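# The Pink Box
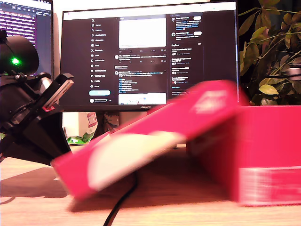
**Grolgate Library Writing Club, Thursday Table**

The box came to the office in June, when Mi-kyung Noh was away for her mother's operation, and it stayed on the shelf above the printer for the whole summer. It was addressed to her in blue ink. The color was so strong that new people asked about it before they asked where the bathroom was.

When she came back, she put it under her desk, next to her indoor shoes. She said that she would open it when she had a free hour.

"It takes one minute to open a box," said Zihan Xia, who sat across from her.

"To open it, yes," said Mi-kyung.

She knew who had sent it. The sender's name was not written anywhere, only the name of the town, Irner, but she had read that handwriting on shopping lists for 11 years. The letter M leaned backward, as if someone had called it from behind. Mrs. Hlongwane had rented her the upstairs room when she first arrived in this country with one suitcase and a rice cooker. She had charged 65 a week for it and never raised the price, even when the heating was replaced and everybody on the street raised theirs.

They had not quarreled. Mi-kyung wanted this to be clear, when she explained it to herself at night. She got a job at Cosmont, the job was in another city, and she moved. In the first month she called every Sunday evening. Then there was a Sunday when she was tired, and then one when she was at a dinner, and after that the call had become something that needed an apology at the beginning. She did not know how to make the apology in English. In Korean she did not know either, but in English she could blame the English.

So the box stood by her shoes. Sometimes her foot touched it during a meeting and she moved her foot.

In the fall the company decided that everyone would change desks. Zihan carried her monitor for her, and she carried the keyboard, the plant and the box. The new desk was made of pale wood, with an orange warmth in it when the lamps were on. There was no space underneath because of the drawers. She had to put the box on top, at the right side, and now it was the first thing she saw in the morning and the last thing when she put on her coat.

"It is looking at you," said Zihan.

"It's a box."

"I am only telling you what I see."

On the evening when she opened it, most of the people had gone home. She had a report to finish, and she was not finishing it. She was reading X with the dark background, moving down and down the page, one stranger after another. A man was angry at an airline. A woman had grown a very large radish. Then there was a short post from a local newspaper, which she had followed years ago and forgotten. It said that the bakery in Irner would close after 67 years, and that people had stood in line in the rain to buy the last seed loaves.

She read it two times. On Saturdays Mrs. Hlongwane sent her to that bakery with coins in an envelope. Always a seed loaf, and always "something foolish for yourself." The foolish thing was a bun with pink icing. Mi-kyung used to eat it on the way back, quickly, before the corner, and wipe her mouth with the envelope. She had thought that this was a secret.

She pulled the box toward her and lifted the lid.

It was tight. It came up at one corner first, with a small breath of air, and then it swung across the desk and she had to catch it. The inside of the lid was the color of cream. After so much pink it was almost a rest for the eyes.

Inside there was white paper, and in the paper there was a cake tin, the old one, with a dent in its side from the day when it fell down the stairs. The tin was empty and very clean. Under it were bundles of envelopes, held together by rubber bands. They were small brown envelopes for coins. She took out one, and then another one, and on the flap of each she found a mark of pink sugar, hard as glass now.

Mi-kyung put her hand over her mouth.

There was a card too. Mrs. Hlongwane did not like to write long things. She used to say that paper was expensive and people were busy.

*I am cleaning the kitchen drawers,* said the card. *The shop sold me 500 of these envelopes in one go and you have spoiled a good number. I could not throw them out. The tin is for you because you were always afraid of it after the stairs. My telephone is the same.*

There was nothing about the Sundays.

"Is it something bad?" asked Zihan. He had his coat on and his bag already on his shoulder.

"No. It's rubbish," said Mi-kyung. "It's somebody's rubbish." Her voice was not good, so she pretended to look for the lid, although she was holding it.

Zihan looked at the envelopes and did not ask. He took off his bag again and went to the kitchen, and for a long time she heard him opening cupboards. He returned with two teas and a packet of plain crackers. It was all he could find, he said. Somebody had eaten the good ones.

They drank the tea. She told him about the room upstairs, and how the window did not close in winter, and how Mrs. Hlongwane had hung a blanket over it with clothespins and called it the curtain. She told him about the icing. He wanted to know if the buns were good, and she had to think.

"No," she said. "They were too sweet. The icing stuck to your teeth."

"But you ate them every Saturday."

"Every Saturday, yes."

When he had left, she put the envelopes back in the box, in the same bundles. The report was still open behind the other window. She did not look at it. She looked up the number, although she knew the number, and she checked the time, although the clock was on the wall in front of her. Half past seven. Mrs. Hlongwane would be finished with her supper and sitting with her feet on the low stool.

Mi-kyung prepared a first sentence. She wrote it on the back of one of the envelopes, crossed out a word, and wrote it again. It was a careful sentence, with "sincerely" in it.

The telephone rang four times.

"You took your time," said Mrs. Hlongwane. "Have you eaten?"

"Crackers," said Mi-kyung.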